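Sirkirance says it can make small films pay again

The company's founder wants to buy 30 films before the end of next year and put every one of them in a cinema. I have heard this sort of thing before, so I asked how.

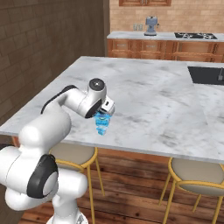

Philippa Stannage

The founder of Sirkirance has a habit of answering the question before the one you asked. I wanted to know where the money was coming from. I got five minutes on why audiences outside the big cities are badly served, which I don't dispute, and a cup of tea.

Sirkirance was set up last spring to buy British rights to films that have played at festivals and then failed to find a home. It takes them cheaply, gives each a short run in independent cinemas and passes them on to Giltum, the subscription service, for the home release. The founder spent a long time buying for bigger companies before this and says the experience was mostly one of watching good films sit on a shelf.

"We would pick up eight titles at a market and really only care about two," she told me. "The other six were there because somebody wanted to be seen buying. I used to get letters from the directors. What do you say to them?"

I asked what she says to them now.

"I tell them the number. If I think we'll sell 2,000 tickets, I say so at the first meeting. Some of them get up and leave."

It is a disarming line and I suspect it has been used before. It also raises the obvious problem. At 2,000 tickets, with the cinema taking its share, there is not a great deal left to cover posters, delivery, certification and someone's wages. She agreed that the sums were tight. She did not agree that they were impossible, and pointed to the first release, a slow Turkish family drama called Gökçe, which opened in October and went on to play at over 70 venues, many of them for one night only.

How many people came? "Enough," she said. I asked again and she said the figures would be in the company accounts, which aren't due for some time yet.

She was happier talking about Rolturdale, where a single screening of Gökçe filled a hall with 400 seats. I have now heard about Rolturdale from her, from the company's website and from the press notes, and it does sound like a lovely evening. The film society there had been going for decades before Sirkirance turned up, though, and has its own mailing list, its own bar and a membership that would come out for most things. I put it to her that one loyal town is not a market.

"No, but there are a lot of Rolturdales," she said. "They're just not being rung up. The big distributors send them an email and a price. We ring."
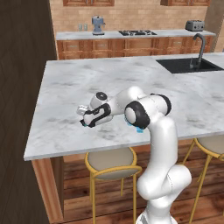
One independent cinema programmer told me that the phone calls do happen and are welcome, but that a friendly call doesn't sell seats on a wet night in November, and that Sirkirance's posters for its second release had arrived after the film had been and gone. Small houses are being asked to do the marketing themselves, the programmer added, and are paid nothing extra for it.

The founder took this better than I thought she might. The posters were late, she said, and it was her fault for changing printers. On the wider complaint she gave less ground. Cinemas know their own customers, in her view, and a campaign run from a London office would waste what little there is to spend.

Perhaps so. It is also a convenient thing for a distributor with no marketing department to believe.

Then there is Giltum. Sirkirance will not say what the service pays per title, or whether it pays up front. The founder described the arrangement as "a partnership with people who get it". When I asked how long the deal runs she looked at her tea. "Long enough to prove the idea," she said.

My worry is that the cinema side exists largely to make the streaming side look respectable. A film that has been in cinemas is worth more to a service than one that hasn't — reviews, a quote for the artwork, a bit of standing — and if that is what the 70 venues are for, the people running them might like to be told.
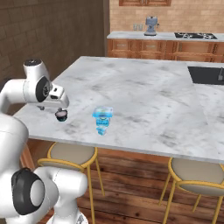

They might also want to know what becomes of the bookings if Giltum loses interest. Services of its size have bought keenly for a year or two in the past and then stopped, and the companies feeding them have not always had anything else to fall back on. I asked whether Sirkirance could carry on with cinema income alone.

"Not this year," she said. "Ask me when we've got 30 films out."

So far there are three. A fourth, a documentary about a ferry crew, is booked for the new year, and two more are said to be close to signing, although one of those was close to signing when we first spoke on the phone in the summer.

I did like her. She has seen everything she has bought, start to finish, more than can be said for some buyers I've met, and she talks about the films as if they were made by people. When I asked which of the three she would save if she could only keep one, she refused, and then on the stairs changed her mind and told me it was the second, the one with the late posters. "Hardly anyone saw it," she said. "It's much the best."

It comes to Giltum in the spring. I asked if there was any chance of another run in cinemas before then, and she said she would have to make some calls.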